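Accueil Formations Projets étudiants Vie du campus Contact

Réduire le gaspillage alimentaire au restaurant universitaire de Condville

Rapport de projet, deuxième année, parcours Gestion des services

Mis à jour le 14 août 2023
Temps de lecture : 3 min

1. Contexte

Le restaurant universitaire de Condville sert le déjeuner dans une salle unique, avec une chaîne de distribution classique : entrée, plat chaud, fromage ou dessert, pain. Les plateaux reviennent par un tapis situé près de la sortie. Jusqu'à notre projet, les restes étaient jetés dans la même poubelle que les serviettes et les emballages, et la cuisine n'avait aucune idée de ce qui revenait.

Notre groupe a choisi ce sujet en février, après avoir écarté deux autres propositions (la file d'attente du soir et l'affichage des allergènes). La question de départ était simple : que jette-t-on, et à quel moment la décision de jeter est-elle prise ? Une partie du gaspillage se joue en cuisine, une autre au moment où l'étudiant compose son plateau. Nous n'avons travaillé que sur la seconde.

2. Méthode

La campagne de pesée a duré 3 semaines. Les deux premières ont servi de référence, sans aucun changement dans le service. La troisième a permis de tester deux modifications. Les restes ont été triés en quatre bacs : pain, féculents, légumes, et tout le reste. La viande et le poisson sont allés dans le quatrième bac, ce que nous regrettons, car le cuisinier nous a ensuite demandé le détail.

Nous avons pesé 875 plateaux. Le tri était fait par deux étudiants du groupe à la sortie du tapis, entre 11 h 45 et 13 h 30. Après 13 h 30, nous avions cours, et les plateaux de fin de service ne figurent donc pas dans les résultats. C'est une limite réelle : les derniers arrivés ont moins de choix et finissent peut-être moins bien leur assiette.

Un questionnaire papier a aussi été distribué en salle. Nous avons recueilli 100 réponses exploitables. Le logiciel de saisie Fistora, prêté par le département, a servi à tout regrouper. Il gère mal les réponses multiples et nous avons dû recoder à la main la question sur les raisons de ne pas finir.

3. Résultats

Le pain arrive en tête des restes les deux premières semaines. Il est en libre-service au début de la chaîne, avant que l'étudiant ait vu le plat chaud. Beaucoup en prennent deux morceaux et n'en mangent qu'un. Les féculents viennent ensuite, surtout le riz et la semoule, qui sont servis à la louche sans que personne demande la quantité souhaitée.

Dans le questionnaire, 40 personnes déclarent que la portion de féculents est trop grande. Les autres raisons citées sont le manque de temps, le goût et la température du plat. Plusieurs réponses signalent qu'on n'ose pas demander moins quand la file est longue -- une remarque que nous n'avions pas prévue dans les choix proposés et qui a été écrite dans la marge.

La troisième semaine, nous avons déplacé la corbeille à pain en fin de chaîne et placé deux assiettes témoins, petite faim et grande faim, devant le poste du plat chaud. Le bac à pain s'est nettement allégé dès le deuxième jour. Pour les féculents, la baisse est plus faible et irrégulière. Le jour des pâtes, il n'y a pas eu de différence avec la période de référence.

4. Difficultés rencontrées

La balance de cuisine se mettait en veille entre deux pesées et perdait la tare. Nous avons perdu les données d'une journée à cause de cela. Il a aussi fallu trouver où ranger les bacs et la balance entre deux services, la réserve étant déjà pleine.
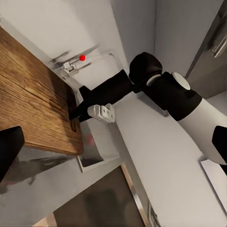
Le compostage devait être assuré par l'association Zulwood, qui entretient un jardin partagé derrière la résidence. Elle accepte les légumes et le pain en petite quantité, pas les restes cuits en sauce. Une partie seulement des biodéchets triés a donc été valorisée. Le reste est parti avec les ordures ordinaires, faute de collecte séparée sur le site.

5. Propositions

Garder le pain en fin de chaîne. La mesure ne coûte rien et le personnel de service y est favorable.

Proposer deux tailles de portion pour les féculents, affichées avant le poste et non au-dessus, où le panneau est caché par la vitre.

Demander un devis de collecte des biodéchets. La société Gunawan dessert déjà le lycée voisin, mais nous n'avons pas eu de réponse avant la remise du rapport.

Refaire une semaine de pesée en juin, quand la fréquentation est plus basse, en couvrant cette fois tout le service et en séparant la viande et le poisson.

Les feuilles de relevé et le questionnaire vierge sont en annexe -- la feuille du dixième jour est incomplète.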